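The red tray, or how I finally sorted out my cleaning cloths

I have been meaning to write about my cleaning bits for ages and now I'm doing it, because I am absurdly pleased with how things are going and my family has stopped listening to me on the subject.

It started in March with the cupboard under the sink. You know the sort of cupboard. You open the door, something falls on your foot, you shove it back in and shut the door quickly before anything else gets ideas. Mine had three bottles of the same window cleaner in it (all nearly empty), a bag full of other bags, and every old towel I have ever felt guilty about throwing away. I emptied the whole lot onto the kitchen floor one morning at half past seven, still in my dressing gown, and didn't get breakfast until gone ten.

The big discovery was that I owned plenty of cloths and could never find one. I would go looking for something to mop up a spill, give up, and tear off a great long strip of kitchen roll instead. We were getting through 2 rolls a week at one point! So the new rule is that whatever I'm using that day lives out in the open, on a tray, next to where I'm working. When the day is over the tray gets emptied and washed and stood up to dry.

I do love a tray. You can pick the whole mess up in one go and take it somewhere else, and a soggy sponge sitting on a tray isn't making a ring on the worktop. I tried a washing-up bowl first, but everything sank to the bottom and went a bit swampy. Then I tried a wire basket from Draltico, very pretty, and of course it dripped straight through onto the floor. A tray with a decent rim does the job, and it should be a colour you can't lose. Mine is as red as a post box.

As for what goes on it, I've settled on very little. There's a bit of old towelling for the proper wiping, a sponge for anything stuck on, and a sheet of paper towel for the jobs I wouldn't want to put through the wash (the fat round the grill pan, mainly – you only make that mistake once). Old towels are so much better than the flat cloths you buy. All those little loops get hold of crumbs, and they come out of the machine good as new, or at least no worse. I cut them up with the big scissors and I don't hem them. Yes, the edges fray. I've grown rather fond of the fringe.

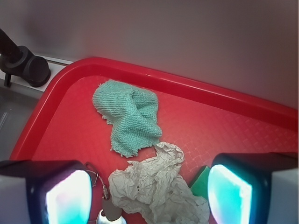 The tray in the middle of things: teal towelling, crumpled paper towel, and a corner of green sponge.

I've been asked about washing, so: towelling goes in at sixty degrees with the tea towels, no softener, as it makes them slide the water about. Sponges get a rinse under the hot tap and a really good squeeze, and I swap them when they start to smell, sooner if I've been doing the oven. I had a phase of using Zindo powder on everything and I still like it for the sink, though a little goes a very long way and the 800 gram tub is going to outlive me.

Next job is the shelf above the washing machine, where I've already found the Crăciun napkins I bought two winters ago and hid from myself. After that it's the dreaded drawer. I've got my eye on a second tray for the bathroom, Gorketti do one in yellow, but I'm making myself wait until the shelf is finished.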